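Shared Optical Tables: Frequently Asked Questions
Escobedo Laboratory Building, Estden Campus

The answers in this section apply to all groups holding a table allocation. Rules for laser operation are issued separately and take precedence over this page.

Who may use the optical tables?
Any registered user who has completed the building induction and the bench practice session may use a table. Visitors may work at a table only when accompanied by a registered user from the group that holds the allocation.

How do I request a table?
Submit the table request form through the Tonar booking system. State the area of table you need, the expected length of the work and whether the fiber must leave the table. Requests received before noon are normally answered by the end of the working day.

May I move a clamp or bracket that belongs to another setup?
No. Mounted parts must be left in position, even if they appear to be out of use. Contact the group named on the allocation card. If there is no card, call the equipment desk on extension 2133.

Which holes may I use?
You may use any free hole within your allocated area. Fasten parts by hand first, then tighten with the correct key. Do not force a screw that will not turn freely - report the hole to the equipment desk so that it can be cleaned. Holes must not be drilled out or filled.

How should fiber be laid on the table?
Fiber should rest on the surface in wide, gentle curves. Spare length may be left as a loose loop, provided that it is kept away from moving parts and from the places where users rest their hands. Do not pull a loop tight to shorten a run. Unless the supplier's data sheet gives a larger value, this facility asks for a bend radius of at least 70 mm. 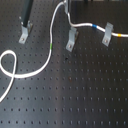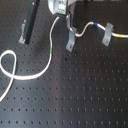

White fiber laid on a breadboard table, with a green marker band on the run that leads to the loop.

What are the colored marker bands for?
Marker bands allow a user to tell one fiber from another without tracing it by hand. Each group chooses its own colors and records them on the allocation card. Color alone does not show whether a fiber is in use, and every fiber should be treated as live until the group confirms otherwise.

May I use tape to hold fiber in place?
Adhesive tape is not permitted on the table surface or on the fiber jacket. It leaves residue in the holes and can damage the jacket when removed. Reusable fiber clips are available from the stockroom under item number 732, with a limit of 2 packs per request.

How should the surface be cleaned?
Use a dry, lint-free cloth. Liquids must not be poured or sprayed onto a table, as they run into the holes. Loose screws and washers should be collected before wiping. Food and drinks are not allowed in the room at any time.

What should I do if a fiber is damaged?
Stop work and switch off the source, if you are authorized to do so. Keep others away from the area and call the equipment desk. Broken ends must be placed in the sharps container and never in the general trash.

When must a table be cleared?
Tables are cleared at the end of each allocation. The annual inspection takes place in October, and groups wishing to keep a setup in place during that month must apply in advance. Parts left without an allocation card are moved to the Cikurov storage room, where they may be claimed at the equipment desk.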